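Rewiring a secondhand table lamp: replacing the cord and socket on a ceramic base
Posted in Home Projects, Lighting and Small Electrical

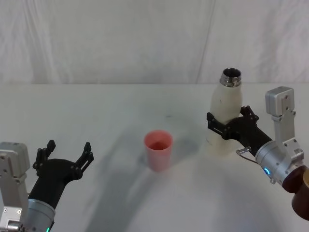

Original post
Posted by Stinach Reading Room

Our reading room received a pair of ceramic table lamps in May, both with the original cords. The insulation on one cord has become stiff and shows fine cracks near the base. The other cord seems sound, but the socket switch must be turned several times before it catches. We would like to keep both lamps in use and have set aside money for new parts.

We request guidance on the following matters. First, whether it is acceptable to replace only the cord on the first lamp and only the socket on the second, or whether both lamps should receive both parts. Second, whether the wide blade of the plug must connect to a particular screw on the socket. The existing cords have plugs with two blades of the same width, and the new cords do not. Third, how the cord is to be drawn through the base, as the channel bends sharply near the bottom and our first attempt with the new cord stopped at the bend.

The lamps stand 9 inches apart on a shared shelf and are switched on from opening until 8 p.m. They have no metal parts on the outside except the neck and the harp. Any reply that states the order of the work would be appreciated.

Reply from Cammont Repair Desk

Replace both parts on both lamps. Cords and sockets of the same age tend to fail within a short time of one another, and the labor is nearly the same whether one part is changed or two.

With regard to the plug, the connection does matter. A polarized plug has one wide blade, which is the neutral side. On ordinary lamp cord, the neutral wire is the one with a ridge, rib or groove molded along its insulation. The smooth wire is the hot wire. The neutral wire goes to the silver screw on the socket and the hot wire goes to the brass screw. If this is reversed the lamp will still light, but the threaded metal shell that holds the bulb will be live, and a person changing the bulb could touch it.

The order of work we recommend is as follows.

Unplug the lamp and remove the shade, the bulb and the harp. Press the socket shell where it is marked and lift it from its cap. Loosen both screws and free the old wires. Do not pull the old cord out yet.

Tape the end of the new cord to the end of the old one, end to end and without overlap, so that the joint is no thicker than the cord itself. Draw the old cord out through the bottom of the base while feeding the new one in from the top. The joint will usually pass a sharp bend that a loose cord will not. If the new cord was bought with the plug already attached, work in the other direction, with the joint made at the base and the old cord drawn up through the neck.

Separate the two halves of the new cord for the last 3 inches and tie an underwriter's knot inside the socket cap. Strip a short length of insulation from each wire, twist the strands clockwise, and wrap them clockwise around the screws. No loose strand should remain outside the screw head. Replace the insulating sleeve and the outer shell, and press until the shell clicks into the cap.

Check that the hole at the bottom of the base has a smooth edge or a bushing. Unglazed ceramic can wear through a cord over time.

Reply from Phuthong Home Supply

Agree with the above. Also buy the right socket for the bulbs you use. If they are three-way bulbs you need a three-way socket or you only get one level of light. Dish soap on the cord helps at the bend but wipe it off and let everything dry first.

Reply from Flekier Tenants' Workshop

One correction to the previous reply. Soap is not advised where the residue cannot be reached to be wiped away. Dry talc serves the same purpose. We have rewired 7 lamps in this manner and the tape joint held in each case.

Members should also read the label on the new socket for its highest permitted wattage and mark that figure on the underside of the base. Felt pads may be put back once the cord lies flat in its groove.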